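**News from the Zilstead Toy Library: the play kitchen collection**

Members who visited during March will have noticed that the shelves along the far wall have been rearranged. The play kitchen collection, which had outgrown its original two boxes, now has a bay of its own and is available for loan on the same terms as the rest of the stock. The Library wishes to thank the families in Zilstead and Bundness who passed on items over the winter, and in particular Odair Conceição, who sorted and labelled the greater part of them.

The collection is now made up of 17 lending sets. Each is stored in a lidded box with a contents card fixed inside the lid. Some are complete sets as sold, while others have been put together from separate donations, so the colours and sizes of the pieces will not always match. Borrowers are asked to check the card against the contents before leaving the desk. Where a piece is already known to be missing, the card has been marked accordingly and no charge will be made for it.

**Cutting food**

The food that comes apart remains the most requested part of the collection, and the waiting list for it was closed for a short period in the new year. It has now reopened. These sets are lent to households with children aged two and over, subject to the age guidance printed on the individual card, which takes precedence. Several of the smaller pieces are unsuitable for younger brothers and sisters, and parents may prefer to set the game up on a table out of their reach.

Nahom Sisay, who leads the morning play sessions, has prepared a short note on using the cutting sets at home, and a copy is included in every box. His main suggestion is to offer very little at first. A child who is handed a full box will often tip it out and move on to something else, whereas one vegetable and a clear surface will generally hold the attention for longer. The rest can follow when it is asked for.

He also recommends an ordinary chopping board from the kitchen in place of the small toy boards supplied with many sets. A full-sized board gives the child room to move the pieces about, and it marks out plainly where the cutting is to be done. White plastic suits the purpose well, as brightly coloured food shows up clearly against it. A carrot in two parts, one with its leaves and one without, is quite enough for a first attempt. 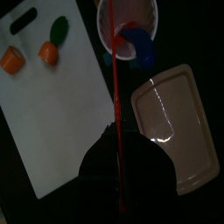 Much of the talk in these games comes after the cutting. Children like to decide which end is the top, who is to have the larger share and whether the leaves may be eaten. Adults are encouraged to join in with these questions and to leave some of the answers to the child. It is also a good moment for everyday words such as half, whole, end and middle, which are more easily understood with the pieces in the hand. Fitting the food back together is as much a part of the game as taking it apart, and younger children may need to be shown this more than once.

A cup or small bowl beside the board is a useful addition. It may serve as a saucepan, a shopping basket or a place for anything not wanted at that moment, and it helps to keep the small pieces from rolling on to the floor. Plastic cups are preferred to glass or china. Members are welcome to use their own, but are reminded to take them out of the box before returning it – the Library has acquired a fair number of beakers in this way, and they may be reclaimed from the desk.

**Care and return**

All pieces should be wiped with a damp cloth and mild soapy water before they are returned, and left to dry fully before the lid is put on. Plastic pieces may be rinsed under the tap. Wooden and fabric pieces must not be soaked, and nothing from the collection should be put in a dishwasher. Any piece that has cracked or developed a sharp edge should be placed in the envelope provided and handed in separately, so that it can be withdrawn. No child should be given a damaged piece to play with in the meantime.

Borrowers sometimes find a piece down the side of a sofa weeks after a set has gone back. Such pieces are always welcome. They may be left in the Meireles Room during opening hours or posted through the letterbox in an envelope marked with the number of the set, if this is known.

**Loans and reservations**

Play kitchen sets may be borrowed for up to 36 days. A loan may be renewed once, provided that no other member has reserved the same set. Each household may hold one set from this collection at a time, in addition to its usual allowance of other toys. Reservations can be made at the desk or by telephone, and a reserved set will be held for seven days after the member has been told that it is ready.

The Bundness branch does not yet have space for a collection of its own. Sets may be sent there on request, and members should allow a little extra time for these to arrive. Returns can be made at either branch.

**Items wanted**

The Library would be glad to receive further play food in good condition, especially bread, fruit and vegetables that come apart. Single pieces and incomplete sets can be accepted, as they are often of use in making up the numbers elsewhere. Metal utensils, battery-operated appliances and anything with peeling paint cannot be taken. Those wishing to donate a larger item, such as a play cooker or sink unit, are asked to speak to the desk before bringing it in, as storage at Zilstead remains limited.

Copies of the note on cutting sets are available to all members on request, including those who do not currently have a set on loan.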